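Chore trials notebook, January
Living room, afternoon session

Second pass at the tidy-up list from Merkivent. Four chores on the sheet: straighten the sofa pillows, clear the coffee table, dust the side table, shut the cabinet doors. I would sign off on 2 of them today, and one of those only if whoever reads this is feeling generous.

Pillows are the one everybody asks for in demos, and I still don't trust it. Grabbing one is fine. Deciding where it belongs is the weak part. One cover is a darker brown damask against the damask sofa, and I want to see the planner find an edge in that pattern before I believe the numbers Poteck sent over.

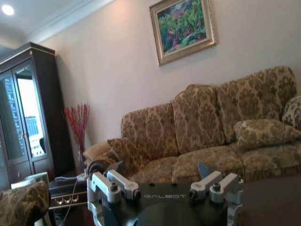
A person does this room in a few minutes while thinking about dinner. We spent longer than that arguing about what "straight" means for a pillow. Kakakhel's scoring sheet says upright and touching the back – fine, but it would pass a pillow standing on its corner.

Side table: leave the power strip and its cable out of the dusting path until there is a rule for cords. Same for the glass vase. I don't care how good the force limits are on paper.

To do: rerun pillows 4 times with the lights off and the same start pose. Ask Grestholm for the plain sofa covers. Coffee table tomorrow, gloss and all.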